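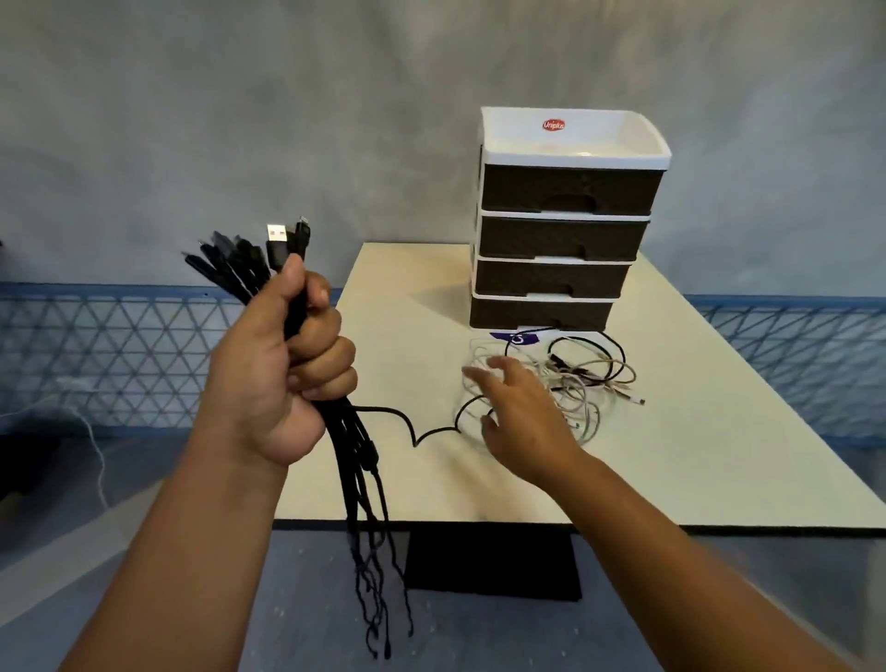
Sorting cables for the training set - one bundle or one cable at a time?

kettle_on
Hi all, I've been recording tidying jobs for the Brekach project since September, all head camera, both hands in view. I'm up to 1773 clips and cables are by far the worst of the lot! My habit is to hold the black ones in a fist in my left hand and pick at the pile with my right. It feels natural to me, but Gareth reckons it's no good for learning from. Thoughts?

GarethPearce
I did say that, yes. With a whole bundle in one fist you can't see where any single lead starts or stops, and there's one trailing off across the table back to the pile. How is the model meant to know if that's held or loose? I'd lay each one down flat before going for the next.

vidwood_meg
Disagree, sorry Gareth. People hold bundles. If every example shows one lead at a time laid out like cutlery, it'll fall over the first time it meets a real drawer of junk. I'd keep the fist and slow the right hand down a bit.

kettle_on
Slowing down I can do. I do hover a lot with my fingers spread while I decide which loop to go for - should I be cutting those bits out?

vidwood_meg
No, leave them in! Trim them and it looks like the hand always knows where it's going (mine certainly doesn't).

GarethPearce
I'd trim the long ones. We had 16 clips at Clellano where the hand just hung there for ages, and the arm learned to do the same. Lovely hovering, no sorting.

dropped_frames
Different question, are the drawers behind part of the task or just there? If the cables are meant to end up in them, say so in the label. I had to redo 6 of mine because I'd only written "tidy up" and it could have meant anything.

kettle_on
Part of it, black leads in one drawer and white and grey in another. My label says "sort cables" and that's your lot, so fair point, I'll go back over them.

GarethPearce
Fine, how about we split it? Do one batch your way and one flat on the table, same cables, and train on each.

kettle_on
Go on then. I'll do the fist ones first while the pile's still in a proper knot.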